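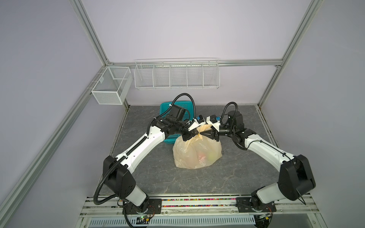 Unidade 4. Acondicionamento e apresentação de resíduos domésticos

Disciplina: Gestão de Serviços Urbanos
Docente responsável: Lautaro Insaurralde
Apoio às aulas práticas: Qianru Kong

4.1 Objeto da unidade

A presente unidade trata da fase que antecede a recolha, isto é, do conjunto de operações realizadas pelo produtor doméstico entre a geração do resíduo e a sua entrega ao serviço. Pressupõe-se a leitura prévia da Unidade 3, relativa à composição física dos resíduos e ao cálculo da massa volúmica.

4.2 Conceitos

Acondicionamento: colocação dos resíduos em saco ou recipiente adequado, devidamente fechado, de modo a evitar derrames e a emissão de odores.

Apresentação: disposição do saco ou recipiente no ponto e no horário fixados pelo regulamento do serviço.

Deposição: entrega do resíduo em contentor coletivo. Nos sistemas porta a porta, confunde-se com a apresentação.

4.3 O saco como unidade de acondicionamento

O saco de plástico flexível continua a ser o meio mais utilizado nas habitações sem espaço para contentor próprio. A sua escolha depende da capacidade, da espessura da película e do tipo de fecho. O fecho por nó dispensa acessórios, mas reduz o volume útil, pelo que o enchimento deve deixar livre a parte superior do saco. Os sacos translúcidos permitem a inspeção visual do conteúdo e são por vezes exigidos nas frações destinadas à triagem.

Os objetos cortantes devem ser envolvidos em papel espesso antes da colocação no saco. Os líquidos não são admitidos.

4.4 Estudo de caso: o município de Bretden

O município de Bretden substituiu os contentores coletivos do bairro de Brivberg por recolha porta a porta, abrangendo 1.292 fogos. O serviço foi concessionado à empresa Skostia, com duas passagens semanais para a fração indiferenciada. O relatório de acompanhamento, elaborado por Baiba Dzene e Heino Sakalauskas, identifica como principal dificuldade a apresentação de sacos fora do horário, sobretudo ao domingo, dia em que não há recolha.

O relatório recomenda a revisão do horário e a distribuição de sacos normalizados. Não se pronuncia sobre a tarifa, matéria que será tratada na Unidade 6.

4.5 Questões para discussão em aula

1. Que efeitos pode ter a distribuição gratuita de sacos sobre a quantidade de resíduos apresentada?
2. Em que condições se justifica a manutenção de contentores coletivos num bairro servido porta a porta?
3. Como deve o regulamento tratar os sacos apresentados sem fecho?

4.6 Leituras

Vasiliauskas, U., O serviço de recolha e o espaço público, capítulo 2.
Dzene, B. e Sakalauskas, H., Relatório de acompanhamento de Brivberg, secções relativas ao acondicionamento e aos horários.

Os textos encontram-se disponíveis na biblioteca do edifício Thorlacius, mediante apresentação do cartão de estudante.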